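Lists > Garerik Instrument Users > Archive > September

We use cookies to remember your archive display settings. Accept | Settings

Subject: Re: Calibration frames for the Garerik spectrometer
From: Elsie Fothergill
To: Garerik Instrument Users

Dear colleagues,

I am replying on behalf of the calibration group to the question raised by Kenneth Abella.

Kenneth Abella wrote:
> The September release of the lunar orbiter data contains 3,428 spectra,
> but the index file lists only 2,994. Should users treat the remaining
> spectra as rejected, or is the index out of date? Our team at Olaniyan
> would like to settle this before we submit our mineral maps.

The index is out of date. It was generated before the final downlink had been processed, and the spectra received afterward were added to the archive without a new index. None of them has been rejected. A corrected index will be placed in the same directory, under the same name, with a new version number in the header.

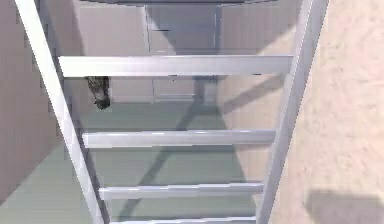
Dark current correction

Users should also note that the dark current files for orbit 29 were replaced after the first release. Anyone who downloaded the data before the replacement should retrieve these files again and rerun the correction. The effect is confined to the longest wavelengths and is largest over the shaded crater floors, where the signal is weak.

Bart Van Hecke has compared the old and new files using the Hilari pipeline. His note is stored with the instrument documentation and gives the settings he used.

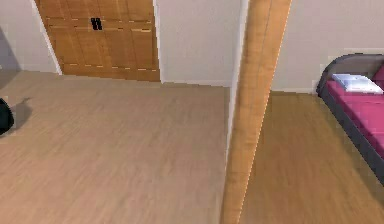

The comparison covered 3 test regions, all at high southern latitudes. Results for the equatorial passes are not yet available, and we ask that authors state in their papers which version of the files was used.

Requests for access to the raw telemetry should be sent to Henk Mulder and should include the orbit numbers required.

With kind regards,
Elsie Fothergill
Calibration Group, Garerik Spectrometer

Contact the list owner | Copyright Garerik Instrument Users | Back to top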